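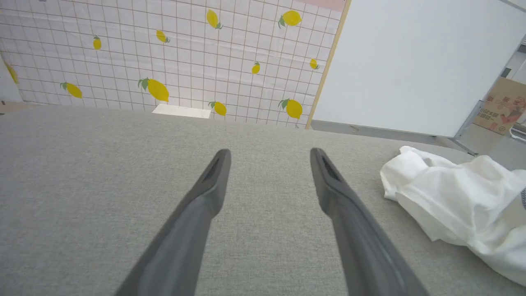 Bench 2, gray cover on, lemon backdrop up. White cloth at right.

01/08/2021

Cloth folding, Nimenthorpe set. Covered the table again with the light gray woven fabric. The bare top let the thin cloths slide every time an edge was pulled, and the fabric holds them better. It also picks up lint, so run the roller over it before starting. I forgot and had to redo the first two folds.

Backdrop is the lemon one with the reddish-brown grid. It still has creases from being stored folded. Tried flattening it under the cutting mats overnight, not much change. Eilidh Morrison thinks a warm towel over it would do more. Will try on a corner first. From now on it goes back on the tube, please, and not in the drawer.

Cloth is the thin white one from the Dondido pack. Left it crumpled as it comes out of the basket, no shaking out. Procedure as in March:

1. Find a corner and pull it clear of the heap.
2. Find the next corner along the same edge.
3. Lay that edge parallel to the front of the table.
4. Smooth outward from the middle.
5. Fold in half, then in half again.

Step 2 is where the time goes. With cloth this thin the hem and an ordinary crease feel the same, and against pale gray they look much the same too. I grabbed a crease twice and ended up with a triangle. The Zirulside cloths have a stitched colored hem and are far easier, but we have plenty of results on those already.

Did 16 folds before lunch. Running total for thin cloths is 536. Target is still 2,000 for all types and the sheet says 1,515 as of tonight, but I have not checked that against the paper log. Someone entered the Mbwambo dish towels under napkins, so the split by type is wrong even if the total is right.

Light: left side of the table comes out a bit brighter than the rest. Turned the left lamp toward the wall after lunch, which helped some. If the folds get hard to see, move the cloth to the left before touching the lamps.

To do:
- wash the gray cover, cold, no softener
- fix the towel/napkin entries
- mark the table legs on the floor with tape so it goes back in the same place
- ask Eilidh if the thin cloths should be ironed between sets. I have not been ironing them.
- more lint roller refills, one left

Stopped at fold 4 of the second set. Pick up from there.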